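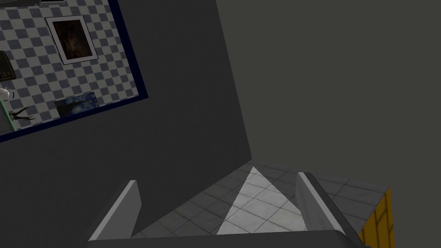 Josée Bélanger wanted to know who gets to say stop, because at her last job it was the office and by then the arm had already knocked two trays over. At our shop the answer is whoever is standing closest. Settle that before the first shift with an arm in it. Write the name of the job on the wall chart, and next to it write "anyone."

These tips come from the packing and light assembly rooms at Bevan, in Clolesthorpe. We have worked alongside arms since April.

Setting up the work area

Mark the reach of the arm on the floor with tape and add a hand's width. Keep carts, stools and coats outside the line.

Watch how daylight crosses the floor. A hard bright patch on pale tile can confuse a camera that worked fine an hour earlier. Run the same pick in the morning and again in the afternoon before you trust it.

Check the fingers while they are open and empty. Wipe the inner pads with a dry cloth, then look along the edges for nicks. Do this at the start of each shift.
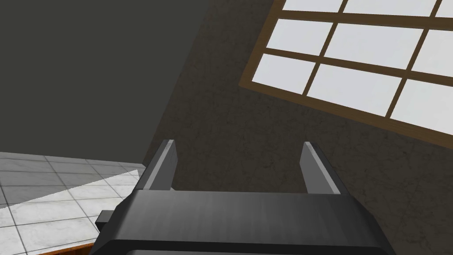 Sharing out the jobs

Rotate people through the arm station every 4 hours. Watching a machine is tiring in a different way from lifting, and the first week we left Rhydian Gittins on it all day. He went home with a headache.

Keep one hand-packing bench open. New people need to learn what a good box feels like, and you will want the bench when the arm is down.

Talk about hours early. Our 54 packers heard about the arms from a delivery driver, and it took a long while to get past that. No one lost a shift, but three people moved to checking and had to be trained for it.

Keeping the log

Use a paper notebook tied to the station. Put down the time, what was dropped and what you did next. Sioned Samuel reads ours on Fridays and changes the pick list from it.

Don't log only the big stops. Small slips that get fixed by hand are the ones that come back.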